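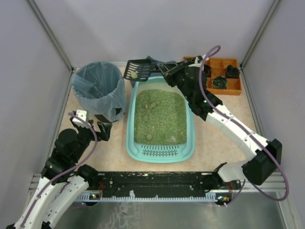
Troltex two-arm bench kit with the Nelo learning software: long-term review

Posted 24th April by Gladys Huaranga

Print this page | E-mail this to a colleague

Right, quick one before I have to give the bench back to Hadiza. Had the Troltex kit long enough now to have opinions. Two white arms on one black bar, black grippers, and the Nelo package that goes with it, which is the bit most of you wrote in about. You show it the job by hand, it learns a policy from your demos, you press go and stand well back.

Set-up first. Bar onto the bench, arms onto the bar, cables. An afternoon. The purple cables are long and they need to be, but they loop a good way out from the arm and I'd have liked clips in the box. Manual is thin. The section on homing the arms is wrong in two places (they know, apparently a fix is coming in June).

The job we picked was scooping a litter tray. Teal tray, green litter, slotted scoop, bin with a bag in it. Sounds daft but it's a proper test. The litter shifts every time you touch it, the clumps are nearly the same colour as everything round them, some are tiny and bunched together and then there's a big one off on its own near the front. You can't just record a path and replay it. Tried that. Rubbish.

The method. Nelo predicts a short run of movements from the camera picture, does part of it, looks again. Nothing new there. What is new is what they call graded demos, written up by Abimbola Etim's group at Lawal. You mark each demo good, middling or poor as you save it and the training leans on the good ones but still sees the poor ones. So a fumbled scoop isn't wasted. In theory it also picks up how to get out of trouble.

We did 80 demos with grading switched on, then 80 fresh ones with it off, same person driving (Tamunoemi, who has the patience). Then 200 trials split evenly between the two. A pass meant the clump ended up in the bin, with no litter over the rim of the tray.

Graded won. Clearly. Ungraded would dig too deep, come up with a heap of clean litter and carry the lot to the bin like it was proud of itself. Graded went in shallower and gave a bit of a shake before lifting away. I'd put the difference down to the shake mostly. Small clumps were still hit and miss with both, they drop out through the slots or get shoved into the corner. The big one, almost no trouble.

Where it falls down:

Holding the scoop. The handle turns in the fingers when the blade meets any resistance and the policy doesn't seem to notice. A rubber sleeve on the handle helped a lot. Should be in the kit.

The second arm. In our demos it did very little except wait about near the bin, so that's what it learnt. It waits about near the bin. Our fault, not Troltex's, but the software could warn you when one arm is hardly moving across a whole set.

Lighting. Trained with the blinds down, ran it with them up, and it went for bare litter over and over. Retraining with mixed light sorted most of it. Do that from the start.

Grading is also fussier than the paper lets on. Tamsin Haddad at Fillville ran the same package on a folding job and told me her two drivers couldn't agree what "middling" was, and her results came out flat. We had one person grading throughout so I can't say she's wrong. I'd treat our result as one bench, one job, one driver.

Things I liked: emergency stop is big and where your hand goes. Arms are quiet. The replay viewer is excelent, you can scrub back through a failed go and see what it was aiming for. Spares turned up quickly.

Things I didn't: price, manual, no clips, the fan on the control box.

Worth it? If you're teaching or doing method work, yes. If you want something to do a chore for you, no, buy a scoop. Hadiza wants it next for sorting seedlings so I'll add her notes at the bottom when I get them.

14 comments | 37 shares

We use cookies to remember your settings and count visits. Accept | Manage cookies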